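From: Dilwyn Cadwaladr
To: brollen-users
Subject: Re: [brollen-users] Duplicate records after merging two catalogues
Time: 16:42

Kyu-ri Yeom wrote:
> I merged the Flomon export into our main Brollen catalogue last night.
> The merge log reports 113 duplicate records. I had expected none, as
> the two branches stopped sharing stock in January. Is the matching
> rule wrong, or is it the export?
>
> Both files were saved as UTF-8. Field order is the same in each.

The export. Brollen matches on three fields in turn: control number, then ISBN, then a normalised title plus year. Flomon leaves the control number blank on anything entered by hand, so those records drop straight to the second test. If the ISBN is blank as well, you are matching on title and year alone, and two printings of the same atlas will collide.

Open the merge log and sort it by the column headed "rule". Entries marked 3 are the title matches. I would expect most of yours to be there.
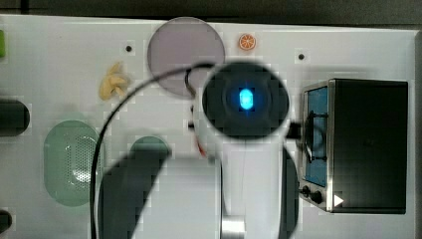 Does the ISBN test treat the old ten-digit form and the 13-digit form as the same number?

Only from version 13 onwards. Before that the two were compared as plain text and never matched, so an older install gives you too few duplicates and a newer one gives you the right number. The conversion is done in memory and the stored value is left alone. Check digits are recalculated but not verified, and a mistyped ISBN will pass through without a warning.

To redo the merge:

1. Restore the catalogue from the copy taken before the merge. Do not try to split merged records by hand; the holdings are rewritten and the old item links are lost.
2. In the Flomon export, fill the control number with a prefix and the local record number. We use "FL-" but any prefix will do if it is not already in the catalogue.
3. Set the title match to "report only".
4. Run the merge on a sample of 30 records and read the log.
5. Run the rest.

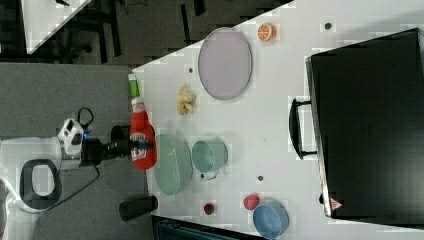

Bottle and other objects on the white table.

On your second point, UTF-8 is fine, but check for a byte order mark at the start of the Flomon file. Bivska strips it and Brollen does not. With the mark left in, the first field name is not recognised and the whole first column is skipped without an error. If your control numbers are in that column, you will see the same symptom as above even after step 2.

Send the first few lines of the log if the count is still high.

Dilwyn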